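Chapter 4
Perception Under Wide-Angle Optics

4.1 Where this chapter starts

Chapter 3 ended with a controller that could follow a commanded fingertip path. It assumed that the path was already known. In practice the path comes from an image, and the image comes from a lens mounted a few inches behind the fingers. This chapter covers the software that sits between the two: lens correction, self-masking, segmentation, and the choice of a grasp candidate.

The running example is the Haldane pipeline, written by Enikő Szilágyi for parallel-finger tools. It has 4 stages, each of which reads one message type and writes another. A stage can be replaced without touching the rest, and several exercises ask the reader to do so.

4.2 Lens correction

A fisheye lens maps straight edges to curves. The usual remedy is to calibrate the lens and resample the image to a flat projection. Resampling is costly near the border, where one source pixel may spread over up to 71 output pixels – most of them carrying no new information. Haldane leaves the image curved, runs detection on it directly, and converts only the detected points to rays. Section 4.6 derives the conversion.

4.3 Self-masking

The fingers are always in view, and their outline depends on the opening width. A fixed mask is therefore wrong for most of the stroke. Haldane stores 128 masks indexed by width and picks the nearest one at run time. The masks cover the tool's own fingers only. A second tool in the same workspace must be handled as an obstacle with its own pose estimate.

4.4 Clutter and support surfaces

Grasp planning needs a support surface and a set of objects resting on it. Patterned cloth makes both harder to find. Stripes produce strong edges with no height, while folds produce height with weak edges.
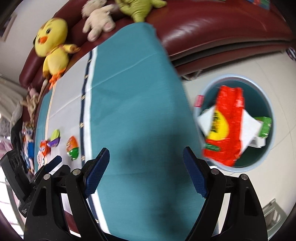 Figure 4.1. Striped tablecloth with egg-shaped toys beside the navy band. Blue pads mark the fingertips; a second gripper enters at left. The bucket on the floor lies outside the support surface and is segmented separately.

4.5 Chapter notation

Camera coordinates are written in lower case and tool coordinates in upper case. The opening width is w, measured between pad faces. All listings use the Haldane message names.

Related chapters
Chapter 3: Path Following for Two-Finger Tools
Chapter 5: Scoring Grasp Candidates
Appendix B: Ray Tables and Calibration Files

Copyright Stelloda Press – Contact – Back to top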